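Equipment Planner, Manipulation Hardware (fixed term, 7 months)

Bellent is hiring an equipment planner for its hand-held gripper program. The post covers purchasing, budgeting and replacement scheduling for gripper tools, wide-angle cameras, finger inserts and the household and office objects used in tabletop work. It reports to Wahyudi Pelupessy, Operations.

Scope of work

The planner takes over an equipment register of 979 line items, currently split between two spreadsheets with different part numbering. The first task is to merge them. After that the planner will:

- prepare the budget request for the next purchasing round, due in January
- obtain and compare quotes from Cimel and Vendix for complete gripper assemblies and for spare fingers
- set reorder levels for inserts, contact strips and fasteners
- estimate insert wear per 400 operating hours from the maintenance log
- book meeting rooms and other sites, and confirm table size, lighting and power before equipment is shipped
- keep the object stock (cloths, books, stationery, storage boxes) complete at each site

Purchases above the site limit go to Eusebio Carrasco for approval. Lead times on machined plates are long, and orders have to be placed before the current batch runs out.

Requirements

Two years in purchasing, lab management or production planning. Good spreadsheet skills, including lookups across files. Ability to read a mechanical drawing and a bill of materials. Experience with leased equipment is useful, as part of the camera stock is on lease through Wattimena and the contract comes up for renewal during the term. Programming is not required.

Terms

Full time, 141 working days in total. Site visits take up nearly a third of the time; travel is paid. A laptop and tool kit are provided.

To apply, send a resume and one page describing a equipment budget you have prepared, including what was cut and how the shortfall was handled. Remove supplier prices if they are confidential. Short-listed applicants will be given a sample parts list and asked to draft a reorder plan.

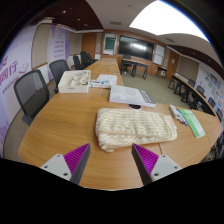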